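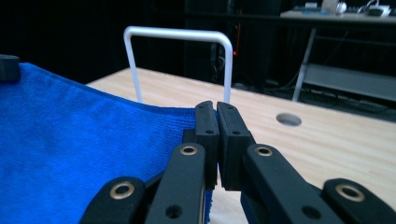
Blue microfiber towel on the bench, light wood top.

Mar 23, 2018

Finish room. Oil test on the spoon and bowl blanks, second round.

Picked up from the January notes. The first round went wrong because I put too much oil on and left it too long before wiping. The pieces got sticky patches in the end grain and along the inside of the rims, and two of them still feel tacky at the bottom of the bowl. I have set those on the top shelf and will look at them again in the summer. No point sanding them yet, the paper just loads up.

This time I kept to one oil, the Stovuron, and changed only the wood prep and the wiping. The other can (Plakis) is still unopened. Roald Kvam wants it tried on the birch before we order more of anything, so it stays on the list, but I don't want to mix two questions in one batch.

Prep

All blanks came from the same birch plank, the one with the brown streak near the heart side. Scraped first, then sanded. Set A stopped at a coarser paper, set B went up to 300. Both sets were then raised with a damp rag, left to dry overnight and knocked back by hand with the same paper they finished on. I should have raised the grain twice on B. The long spoon handles came up fuzzy again as soon as the oil touched them.

Dust is still the problem in that room. The vacuum pulls well at the sander, but whatever settles on the window ledge comes down again when the door opens. I wiped down the ledge, the lamp arm and the bench before opening the can. Please keep the door shut when there is anything on the rack. There is a sign now.

Wiping cloths

Cotton rag from the scrap bin: soaks up a lot, leaves lint, worst on the end grain. Old T-shirt: much better, but it drags once it gets loaded and then it starts pushing oil around. Microfiber: picks up the dust before oiling better than anything else we have. For wiping off the oil I was less happy with it. The fibers catch on any rough spot, and on set A I could feel it snag at the rims. It also doesn't come clean of oil in the wash, at least not the way we wash things here.

So for now: microfiber dry, for dust only, and T-shirt cotton for oil. Keep them apart. Oily rags go flat over the rail outside, one layer, never balled up and never in the bin by the door. I found one bunched up behind the grinder this morning. Whoever it was, don't. When they are stiff and fully dry they go in the metal can with the lid.

Application

First coat flooded on, topped up where it soaked in, left 5 minutes, wiped until a clean piece of cloth came away with nothing on it. That last part takes longer than it sounds. On the bowls I turned each one over after wiping and left it on the nails, then came back and wiped once more. Oil had crept out again at the end grain on all of them, as a ring of small wet beads. That is most likely what went tacky in January, when I wiped once and went home.

Second coat thinner, rubbed on with a folded scrap and taken off right away. Third coat not done yet. I want the second one to cure properly first.

Results so far

Set B looks flatter and more even. Set A is darker, more yellow, and the scratches show under the lamp if you turn the piece. In the hand, though, A feels nicer on the handles. B is almost slippery. Roald picked an A spoon both times I handed him the pair, and he wasn't told which was which. For the bowls I would go with B, for the spoons maybe stop earlier. That would save sanding time as well.

The brown streak took the oil badly on both sets. It stays dull while the wood next to it has a slight shine. It may even out with the third coat. If it doesn't, we cut around it on the next plank.

Smell is strong on the first day and mostly gone by the third. I had the window open a crack and the heater low. The room was colder than I'd like, and curing will be slower for it.

Other things

Björklund called about the delivery. The birch is ready but the alder is still in the kiln. I told them to send the birch on its own if the freight is the same, otherwise to wait and send both. Need to clear the left side of the rack before it comes. The Hoka scrapers need a new burr, both the curved one and the straight one. They were making dust by the end of set B and no shavings at all. The burnisher is missing from its hook, I used the back of a gouge, which works but isn't great on the curve.

The bench top has picked up a few oil spots at the front corner. I scraped the worst one. Use the cardboard when pouring.

To do

Third coat on both sets, same can, same wiping.
Water drop test on one spoon from each set, after the third coat has cured.
Raise the grain twice on the next batch and compare the handles with B.
Open the Plakis, birch only, 2 spoons and one bowl.
Find the burnisher.
Write the date on the bottom of each blank in pencil before oiling, not after. It doesn't take on the oiled surface.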